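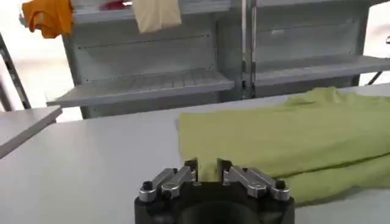

TRUMULBY, 2nd October

Pleased to Announce: Press Releases and Share Dilution in Very Small Companies

Project report, Introduction to Corporate Finance
Supervisor: Lorraine Tapley

1. What we set out to do

Our original proposal was to find out whether a person could make money buying micro-cap stocks on the day of a cheerful press release. Ms. Tapley returned it with the word "No" in the margin, and it took us a week to work out that she was answering the question and had no objection to the project. We kept the companies and changed the question. The version we ended up with is: when a very small public company puts out a lot of good news, what is happening to its share count?

The share count matters because a company with no profits has to pay its bills somehow. One way is to sell new shares. Another is to borrow from a lender who can turn the loan into shares later, usually at a discount to whatever the market price is by then. In both cases the people who already own stock own a smaller slice afterward. This is called dilution, and it tends to be announced in a quieter voice than a new distribution deal.

2. The sample

We picked 34 companies traded over the counter, all of them selling things you could in theory find in a kitchen or bathroom. For each one we collected every press release from a two-year period, which gave us 1,442 documents. A lot of these were the same release sent out twice through different wire services, sometimes with the typo fixed. After taking out the repeats we had 1,327.

We then read them. This was divided evenly within the group, in the sense that everyone felt they had done more than half.

Share counts came from quarterly and annual reports. Where a company was late with its reports we used the most recent figure printed on the front page of whatever it had filed. Where the front page and the balance sheet disagreed (it happens more than you would think) we took the front page, which normally has the later date.

3. Sorting the releases

Each release went into one of four bins. "Result" meant that something had been sold, signed, paid or shipped, with a number attached. "Agreement" meant two parties had signed something. "Intention" covered letters of intent, planned launches, talks, and anything "on track." The last bin was "Other," and it holds new logos, new websites, new advisory board members and one holiday greeting to shareholders.

Intention was the biggest bin by a distance. Other came second. Result was the smallest, and several companies got through the full two years without contributing to it.

The line between Agreement and Intention gave us trouble. Skikutton, a maker of scented trash bags, announced a "binding letter of intent" in the spring, a "definitive non-binding agreement" in the summer and a "reaffirmation" of both in the fall. We put all three under Intention and moved on.

4. What we found

The companies that published the most also issued the most new stock. We ranked the sample by number of releases and split it into halves, and the busy half had clearly higher growth in shares outstanding than the quiet half. The pattern held when we left out the Other bin, and it got a bit stronger when we looked at Intention alone.

Timing was more interesting. We expected good news to come first and the selling of shares to follow, since a higher price makes each new share worth more to the company. That was true for some. In others the order was reversed: the convertible notes were signed, six months went by (the usual waiting period before the lender could convert), and then the news started. We can't show that one caused the other. We can say that the calendar looked very tidy.

Davico is the case we would put on a poster. It sells a stain remover, and by its own reports the stain remover does sell, slowly. In the first year it put out hardly anything and its share count barely moved. In the second it had notes coming due, and shareholders got a release nearly every other week, including two about the same trade show booth - one before and one after. By year end there were several times as many shares as at the start. Revenue was up a little. Anyone reading only the releases would have been told about the revenue.

Solís, a small paper goods distributor, went the other way. Its management got some note holders to swap their debt for preferred stock with a fixed conversion price, canceled a block of shares held by a former officer, and described the whole business in four dull paragraphs. The stock did nothing that day. We found this a little unfair, though one of us pointed out that we had nearly filed it under Other ourselves.

5. The pretend money

The course requires a trading exercise, so we ran one. We started with 2,000 imaginary dollars and bought, on paper, at the closing price on the day of each Intention release from a short list of five companies, selling ten trading days later. We lost money. We then added realistic spreads between the buying and selling price and lost it faster. The worst single trade was Skikutton's reaffirmation.

We also tried buying only on Result releases. There were so few that the account mostly sat in cash, and that was the best performance of the project.

6. Problems

The sample is small and we chose it ourselves. All the companies survived long enough to be looked up, so the ones that vanished are missing, and they may have been worse. The bins depend on our judgment. We had two people sort the same batch separately as a check, and they agreed most of the time, apart from the word "strategic," on which no agreement was possible.

Reverse splits were a headache. A company that turns every hundred shares into one appears to have shrunk overnight, and we had to go back and adjust every earlier figure. We missed one on the first pass and briefly believed we had discovered a very responsible company.

We also didn't look at who was paying for the online articles about these stocks. Some carry a disclosure at the bottom, in small gray type, and a future group with good eyesight could do something with that.

7. Materials

The spreadsheet, with the bins and the adjusted share counts, is in the course folder. The tab named "final" is an old one. Please use "final2."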